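Amgate Open Day, 10/26/23

I went to the Amgate open day expecting to be sold something, and I was. The flyer promised "a fresh look at pretend play." What I got was a long hallway, weak coffee and a lot of toy kitchens.

Radwa Lamrani led our group. She knows her stuff, but she kept telling us that children learn to cook from these sets. I asked how anyone had checked that. She said parents report it. Parents also report that their kids love broccoli.

The Vekar set costs 359 dollars, and that buys you mostly cardboard and a booklet. I'd pay 58 for the same thing at a yard sale. The wooden pieces from Bittencourt felt better in the hand, though the paint on one had already chipped.

What I liked best was the plain stuff laid out on a gray table: a white toy stove with four round knobs, a toy lemon, a knife block with black handles. I'm not sold on giving a small kid a knife block, even a pretend one - but at least a lemon is a lemon and doesn't need a booklet.

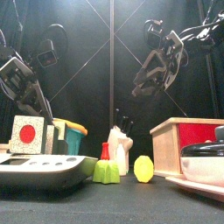

Marilou Cabrera, who rode up with me, bought a tote bag. I bought nothing, and I'll wait for the March sale before I change my mind.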